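Nisthorpe Member Forum
Board: School Meals and Nutrition Policy
Topic: Proposed limits on condiments in elementary lunch service

Amrit McIntyre
Forum moderator
Posted 19/05/2019

The district office has released its draft guidance on condiments for the coming school year. Under the draft, ketchup and similar sauces would be portioned by kitchen staff, and shared bottles would be removed from the dining tables. Members are invited to comment before the guidance goes to the board in June. Please keep remarks to the draft itself. Questions on meal prices belong in the separate topic.

flurwood_parent

I have read the draft twice and do not support it in its present form. Section 4 gives no evidence that shared bottles lead to higher sodium intake among our students. It cites the general sodium limit and moves directly to a ban. My son's school, with an enrollment of 2115, has kept bottles on the tables for years, and the menu has met the weekly standard in each review published during that time.

kitchen_lead_north

With respect to the previous member, the weekly standard applies to what is served. It does not capture what a child adds at the table. Staff cannot record a quantity they do not control. Portion cups would give us a figure we can report.

The draft does understate the labor involved. Our kitchen prepares up to 3000 lunches on a full day, and filling cups for each tray would require additional staff time before the first seating. I would ask that the guidance either fund those hours or permit pump dispensers at the end of the serving line.

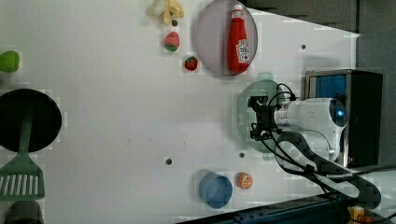

Manon Thibodeau
Nutrition Education Coordinator, Nisthorpe

I am grateful for both comments. My office was consulted on Section 6, which covers classroom instruction, and I would like to address that part of the draft.

Section 6 asks teachers in kindergarten through second grade to include sauces and spreads when they teach the food groups. At present, most of our lessons cover fruit, vegetables, grains and protein, and condiments are left out. Young children handle strawberries and bananas in play and can name them readily. A ketchup bottle is just as familiar to them, yet they are seldom asked where it belongs in a meal. The revised unit would introduce the words "sometimes" and "a little" at that point.

I do not take a position on bottles or cups. I would only request that the lessons begin in the same term as the change in service.

flurwood_parent

Thank you for the clarification. I have no objection to Section 6. My concern remains with Section 4, and I do not believe the two should be adopted as a single item.

B_Rotich

I disagree that they should be separated. If the lesson tells children to take a little and the table offers a full bottle, the school is giving two messages. The written survey last year drew 3098 responses from families, and consistency between classroom and cafeteria was the request raised most often.

flurwood_parent

The survey did not ask about condiments. I would be cautious about reading it as support for this measure.

B_Rotich

That is a fair point. I withdraw the reference to the survey but not the argument.

kitchen_lead_north

May I ask whether pump dispensers were considered at all? The draft does not mention them.

Amrit McIntyre
Forum moderator

They were raised at the drafting stage and left out pending a cost estimate. I have forwarded the question to the food service office and will post the reply in this topic when it is received.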